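# 워크스테이션 CPU 장착 시연 모으기, 중간 정리 타래

**1.** 2021년 12월 19일. 소켓 레버를 젖혀 둔 상태에서 그리퍼로 CPU를 잡고 있는 손목 카메라 화면부터 올린다. 요즘 하루 종일 보는 게 이런 화면이다.
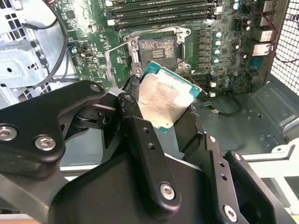 **2.** 프로젝트 이름은 Mida. 중고 워크스테이션을 분해하고 다시 조립하는 동작을 원격조작으로 기록해서 모방학습에 쓴다. 이번 타래는 그중 CPU를 빼고 끼우는 구간 이야기만 한다.

**3.** 지금까지 저장한 에피소드는 871개. 이 중 검수를 통과해서 학습에 들어간 게 600개다. 나머지는 버린 것과 보류가 섞여 있다. 보류는 폴더만 따로 두고 지우지 않는다.

**4.** 에피소드 하나의 범위를 먼저 정했다. 시작은 그리퍼가 섀시 바깥에 있을 때, 끝은 그리퍼가 다시 섀시 바깥으로 나왔을 때. 처음에는 CPU를 잡는 순간부터 기록했는데, 그렇게 모은 데이터로 학습한 정책은 섀시 안으로 들어가는 경로를 전혀 몰랐다. 초반 분량은 그래서 거의 못 쓴다.

**5.** 빼기와 끼우기는 따로 기록한다. 한 에피소드에 같이 넣으면 라벨이 꼬인다. 중간에 그리퍼가 CPU를 든 채 소켓 앞에 머무는 프레임이 양쪽에 다 있는데, 정지 화면 한 장만 보면 어느 쪽인지 사람도 구분 못 한다.

**6.** 그래서 관측에 직전 프레임을 몇 장 같이 넣고, 작업 지시도 텍스트로 붙인다. "CPU를 소켓에서 꺼낸다", "CPU를 소켓에 놓는다" 두 문장만 쓴다. 표현을 다양하게 바꿔 보자는 말도 있었는데 일단 고정했다.

**7.** 제일 까다로운 건 소켓 핀이다. 보드 쪽에 핀이 있는 방식이라 CPU 모서리가 한 번만 잘못 내려가도 보드를 못 쓰게 된다. 조작자가 제일 느려지는 구간도 여기다. 속도를 내라고는 안 한다.

**8.** 조작자는 Kendra Kowalchuk, Afshin Vahidi, 그리고 나. 같은 작업인데 잡는 법이 다 다르다. Kendra는 CPU를 기울여 들어가서 한쪽 변을 먼저 대고 눕힌다. Afshin은 위에서 수평으로 내린다. 나는 그날그날 다르다. 이게 제일 나쁘다.

**9.** 셋의 데이터를 그냥 섞었더니 정책이 소켓 위에서 머뭇거렸다. 기울였다가 폈다가를 반복하다가 시간 초과. 두 방식의 중간 자세는 실제로는 아무도 안 쓰는 자세인데 모델은 그걸 내놓는다.

**10.** 결론은 기울여서 넣는 쪽으로 통일. 손목 카메라에서 소켓과 CPU의 위쪽 변이 같이 보이는 게 이유다. 수평으로 내리면 접촉 직전에 CPU가 소켓을 가려 버려서 카메라로는 볼 게 없다. Afshin 것은 보류 폴더로 옮겼다. 본인 동의는 받았다.

**11.** 통일한 뒤에 새로 모은 게 200개. 검수 통과율이 눈에 띄게 올랐고, 검수하는 사람도 덜 지친다.

**12.** 카메라 얘기. 손목 카메라 화면의 아래쪽은 그리퍼 판과 브래킷이 다 차지한다. 잘라내고 학습할까 했는데 남겨 뒀다. 손가락 끝과 CPU의 상대 위치가 거기서 나온다. 대신 해상도를 줄일 때 위쪽 영역이 뭉개지지 않는지 매번 확인한다.

**13.** 무광 검정으로 그리퍼를 만든 건 반사 때문이다. 나사 머리는 그대로 은색이라 조명 각도에 따라 하얗게 번질 때가 있다. 검정 나사로 바꾸자는 건이 부품 주문 목록에 올라가 있고 아직 안 왔다.

**14.** CPU 윗면도 문제다. 깨끗이 닦은 것만 쓰면 히트 스프레더가 거울처럼 나온다. 실제 현장에 들어오는 중고품은 묵은 서멀 페이스트가 얼룩져 있는 게 보통이니 일부러 덜 닦은 것도 섞는다. 사진 속 CPU도 분홍빛 도는 회색 자국이 남아 있다.

**15.** 단, 페이스트가 두껍게 남은 건 안 쓴다. 손가락 패드에 옮겨 묻으면 다음 에피소드부터 미끄러진다. 페이스트 묻은 패드로 찍은 구간이 뒤늦게 발견돼서 통째로 뺀 적이 있다. 지금은 패드 닦기가 에피소드 사이 절차에 들어가 있다.

**16.** 케이블은 정리하지 않는다. 소켓 주변 공간은 비워 두고, 그 밖에서 보드 가장자리를 넘어가는 선이나 바닥에 늘어진 선은 있는 그대로 둔다. 세션마다 모양이 달라지는 편이 낫다.

**17.** 보드도 한 종류로는 부족하다. Kelance에서 폐기 예정 워크스테이션을 넘겨받아 쓰고 있는데, 같은 모델이 몰려서 들어온다. 소켓 옆 전원부 배치가 바뀌기만 해도 정책 성공률이 떨어지는 걸 확인했다. 다른 보드가 더 필요하다.

**18.** 실패 에피소드를 어떻게 하느냐는 질문을 자주 받는다. 구분은 이렇게 한다.

- 떨어뜨림: 폐기. 핀 검사 후 보드를 계속 쓸지 결정
- 자리를 빗나갔지만 조작자가 바로 고침: 사용. 복구 동작이 들어 있어서 값어치가 있다
- 고치는 데 여러 번 걸림: 보류
- 통신이 끊기거나 프레임이 빠짐: 폐기
- 레버가 덜 젖혀진 채 시작: 폐기

**19.** 마지막 항목은 사람이 준비를 잘못한 경우다. 레버 여닫기는 아직 로봇이 안 한다. 사람이 손으로 젖히고 시작하는데, 덜 젖혀지면 그리퍼 왼쪽 손가락이 건드린다. 레버가 열린 쪽이 바로 그 손가락 쪽이라 여유가 별로 없다.

**20.** 검수는 Liviu Buzatu가 맡고 있다. 영상을 배속으로 돌려 보고, 관절 기록과 시간이 어긋난 구간을 스크립트로 한 번 더 거른다. 시간 어긋남은 영상만 봐서는 안 보인다. 한번은 손목 카메라 쪽 시계가 밀려서 하루 분량을 다시 맞췄다.

**21.** 메모 형식도 바꿨다. 원래는 자유롭게 적게 했더니 "좀 이상함" 같은 메모만 쌓였다. 지금은 어느 구간에서, 무엇이, 사용 여부 판단, 이렇게 칸을 나눠서 적는다. 귀찮다는 말이 나왔고 나도 귀찮다.

**22.** 학습 쪽 상황. 꺼내기는 쓸 만하다. 놓기는 접촉 직전까지는 가는데 마지막 정렬이 약하다. 손목 카메라 하나로는 깊이 판단이 모자라는 것 같아서 힘 센서 값을 관측에 추가하고 있다. 예전 에피소드에도 힘 기록은 남아 있어서 다시 모을 필요는 없다.

**23.** 실기 평가는 정책이 단독으로 움직이게 하지 않는다. 사람이 정지 버튼을 잡고, 보드는 이미 핀이 상한 것을 쓴다. 멀쩡한 보드에는 아직 안 올린다. 그래서 "제대로 안착했는가"를 전기적으로 확인한 결과는 없고, 높이와 각도로만 판정한다. 숫자를 공개하지 않는 이유이기도 하다.

**24.** 다음 할 일.

- 1월까지 놓기 에피소드 100개 추가, 전부 기울여 넣는 방식
- 전원부 배치가 다른 보드 확보
- 그리퍼 나사 교체
- 조명 위치를 바꾼 세션을 따로 기록
- 보류 폴더 재검수

**25.** 데이터 공개 계획을 물어본 분이 있었다. 정해진 건 없다. Kelance 장비에 자산 스티커가 붙은 것들이 있어서 영상에 나온 부분을 먼저 확인해야 한다. 확인이 끝나면 이 타래에 이어서 쓰겠다.

**26.** 추가. 그리퍼 도면을 달라는 요청은 Kojo Odoi에게 넘겼다. 손가락 브래킷은 두 번 고친 판이고, 나사 위치가 또 바뀔 예정이라 지금 판을 그대로 뽑는 건 권하지 않는다고 한다.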